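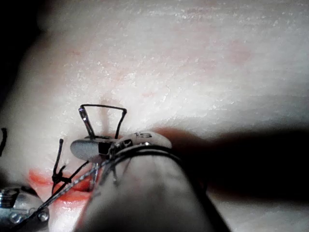 Cilteo Suture Practice Kit, Second Version

Price paid: $54
Bought from: Rutmont Medical Supply

I teach a basic wound closure class in the evenings and go through a lot of practice material. The Cilteo kit has been on my shelf since May. I have used it myself and lent it to students between classes, so most of what follows comes from pads that have seen real use.

What you get

The box holds one silicone pad, a needle driver, toothed forceps, straight scissors, a scalpel handle with blades, and a zip case with mixed thread. The thread is mostly 2-0 and 3-0 nylon with a little silk. There is a printed booklet too, but the drawings are small and the steps for the vertical mattress stitch are out of order. I tell students to leave it in the case.

The pad

The pad is the reason to buy this kit. It has a skin layer, a fat layer and a firmer layer at the bottom, with a mesh between the top two. The mesh does its job. In the older version a stitch placed close to the edge would pull straight through as soon as you tightened the knot. In this one you have to be careless to tear it. The top layer has enough drag that a needle pushed in at a bad angle feels wrong, which helps beginners more than anything I can say to them.

The fat layer is too soft. Deep stitches hold, but they don't give much feedback, and buried knots tend to sit crooked. If you mainly want to practice layered closure, the Jinditz pad is better, though it costs more and comes with no tools.

It comes with some cuts already made, and you can add your own. I would use up the ready-made ones first. New cuts placed near old ones weaken the pad, and after that the edges gape no matter how well you stitch.

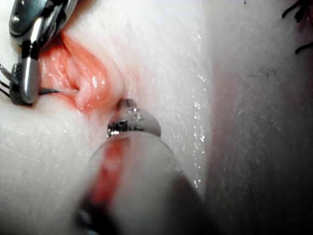 One reader of my earlier review of the first version wrote to say that her pad had gone sticky after a few weeks and was picking up lint, and asked if the new one does the same. Mine did, a little. Washing it with dish soap and cool water and letting it air dry fixed it. A light dusting of cornstarch keeps it from coming back. Don't store it pressed against the plastic case, and keep it out of a hot car.

The tools

The needle driver is fine for the price. The ratchet is stiff at first and loosens up with use. The jaws grip a curved needle without letting it spin, at least when new. One of my students had a driver where the jaws did not line up at the tip, and Rutmont replaced it without asking for the old one back.

The forceps are the weak point. The teeth are rough and the spring is too strong, so your hand gets tired. I bought a pair from Alemayehu separately and have not gone back. The scissors cut thread cleanly and that is all they need to do.

Thread runs out long before the pad does. Plan on ordering more right away. Any expired stock will do for practice – just keep it well apart from anything meant for patients.

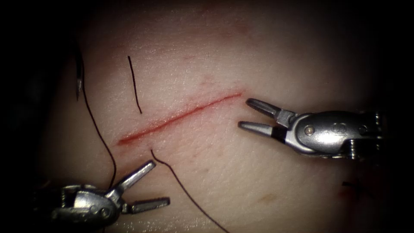 Straight incision in a practice surface, with two instruments at work.

Who should buy it

It suits a student who needs to get simple interrupted and running stitches to the point where they don't have to think about them. It is less useful for someone already doing deep closures at work.

Good: tough top layer, decent needle driver, quick replacement from the seller
Bad: soft fat layer, poor forceps, not enough thread, weak booklet

Rating: 4 out of 5. The first version got a three from me, mostly for tearing. Refill pads are sold separately and fit the same tray.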